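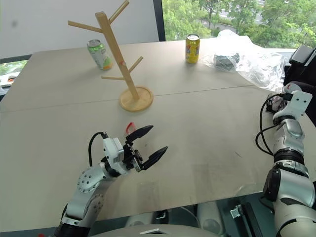 Is a bare wood mug tree worth it, or will it tip?

Kumaresan Nadar
Got one of these from Culico: four pegs, round base, no finish on the wood. The listing has 341 reviews and I don't believe most of them. My mugs are heavy. Right now it stands across the seam in my table. Does that matter?

Phong La
Move it off the seam before you blame the stand. Then hang mugs on opposite pegs, low ones first. I'd skip the top peg for anything big — "holds any mug" is sales talk. Unfinished wood will stain too, so rub in some mineral oil.

Tâm Ông
mine's fine, had it 2 years

Đức Cao
Fine with what on it, espresso cups? I weighed mine loaded and it was around 1,000 grams, all on one side. Over it went. I'd glue felt under the base, but I wouldn't expect much from it.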